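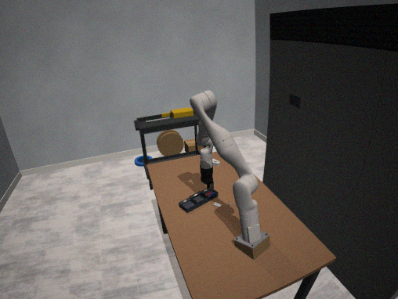

Can the Grisix arm kit be used without paying for the monthly plan?

The kit works without the plan, but you lose part of the software. I bought mine in May and I use only the free package until now.

Zuzana Kadlec
asked in Robot kits, 166 views

Thank you, Vitalii, that was my first worry. Now the longer part. I want to teach an arm to sort small parts into a tray with compartments, and I would like to try everything in the simulator before I order. The shop page says the simulator is included "with all plans", and I do not understand if the free package is counted as a plan. Also, is the simulator good enough to decide about buying? I have no arm at home to compare – only a laptop which is four years old.

3 comments

Vitalii Romaniuk
answered at 18:40

The free package is counted as a plan, yes. You get the simulator, the table scenes and the manual control panel. What you do not get is the recording of long runs. In the free package each run stops after 30 minutes and you must start again. For learning it did not disturb me.

About the decision to buy: I would trust the simulator for reach. You can put the tray where you want it and see quickly if the arm must fold too much to come down on it straight. I moved my base nearer to one corner of the table after such a test, and I kept this position on my real bench. For gripping I would trust it less. Small light parts behave too politely in it. My real gripper pushed them away many times before I lowered the speed.

Share 12

Rostyslav Kravets
answered at 21:05

Take Hikix instead, it is cheaper.

Share 0

Severyn Fedoruk
answered at 7:15

I had both, and I do not agree that it is so simple. Hikix has no tray scene, so you must build one yourself. With Grisix I did 126 practice picks before my kit arrived and 73 of them were good, and this told me that my tray was standing too far from the base. On an old laptop please switch off the shadows in the settings, then it runs well.

One more thing – ask the shop if the gripper is in the box. In my order it was a separate line.

Share 4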